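Solheim Hand-Held Gripper
Demonstration recording tool for robot learning

Home / Equipment / Data collection / Solheim

The Solheim is a two-finger gripper you carry in your hand. You do a task with it the way you want a robot to do it, and the tool records the view from the wrist, the motion of the hand and the opening of the fingers. No robot arm is needed while you collect. The recordings are used later to train a policy for an arm fitted with the matching Plandska gripper head. 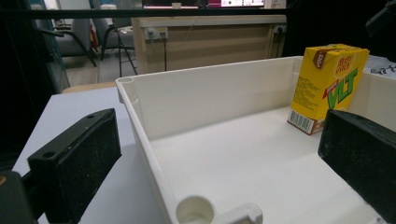
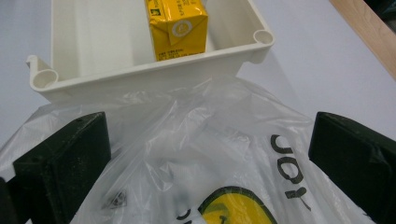 Wrist camera views, tabletop work with a drink carton and a white plastic tray. A plastic bag is also on the table in the second view.

What it is for

Most customers buy the Solheim to collect pick-and-place and packing tasks. It works well with cartons, small boxes, bags, cups, cloth and most things a person would pick up between thumb and finger. Thin film and soft plastic bags are harder, and we suggest you collect more examples of those than of rigid items. A policy trained only on clean, first-try grasps tends to do badly when a bag folds the wrong way, so leave the slow attempts in as long as the task gets finished.

It is not meant for heavy parts, hot surfaces, liquids in open containers or anything with a sharp edge.

What is recorded

Each demonstration is saved as one episode. An episode holds the wrist video, the hand pose over time, the finger opening over time and the task label the operator picked before starting. Press the thumb button once to start and once to stop. A long press marks the episode as bad. Bad episodes stay on the card, but they are skipped at export unless you ask for them.

All streams share one clock, so there is no alignment step afterward. If the pose track drops out, the handle buzzes and the episode is flagged for review. The usual cause is a blank wall or a bare table with nothing for the tracker to hold on to. Leave the normal furniture of the room in view — it helps.

Fingers and pads

The black finger blocks are held on with one screw each and can be changed at the bench with the key in the case. Use the same finger type on the tool and on the robot. If the pads differ, the grip differs, and the policy will show it.

Pads wear. Check them at the start of each day and replace them as a pair when the surface goes smooth. Wipe them with a damp cloth only. Alcohol wipes shorten their life.

Setting up a task

Write the task down in one sentence before you collect anything, with a clear start and a clear end. "Carton from the tray into the bag" is enough. Then decide what is allowed to change between episodes (where the tray stands, which way the carton faces, how the bag lies) and change it every time. We see many sets where the objects went back to the same spot after each run. Those sets train quickly and fail as soon as the table is moved.

Change operators too if you can. Three people on one task will give you a wider range of hand paths than one person working three times as long.

Holger Ekström in our support group reads through first recordings for new customers at no charge. Send him one exported session and he will write back with notes on lighting, speed and grip.

Software

The Bakunance desktop program is included. It copies episodes from the tool, plays them back with pose and finger opening shown under the video, and exports to the common open training formats. Trimming is done by dragging the ends of the episode. The original file is kept unchanged until you delete it.

Version 7 added batch relabeling, a search by task name and a warning when two finger types turn up in the same session. Projects made in version 6 will open. Older ones need to be converted first with the tool on the downloads page.

Specifications

Fingers: 2, parallel
Recording time per battery: up to 3 hours
Video: color, single wide-angle wrist camera
Controls: thumb button, trigger for finger opening
Storage: removable card
Data transfer: USB-C or card reader
Order number: 1602

In the case

Solheim gripper
Two batteries and a charger
One pair of fingers, fitted
8 spare pads
Hex key
Memory card
USB-C cable
Wrist strap
Printed quick guide

Sold separately

Bultow calibration board
Matching gripper head for robot arm
Soft finger set
Second charger

The Bultow board is needed if you take the camera off or change the lens cover. A tool that has not been opened arrives calibrated.

Ordering and delivery

Current stock ships within the week. The soft finger set is on back order and is expected in August. For orders of more than one tool, write to sales before placing the order so that the units can be calibrated together.

Page last updated Thu 20 May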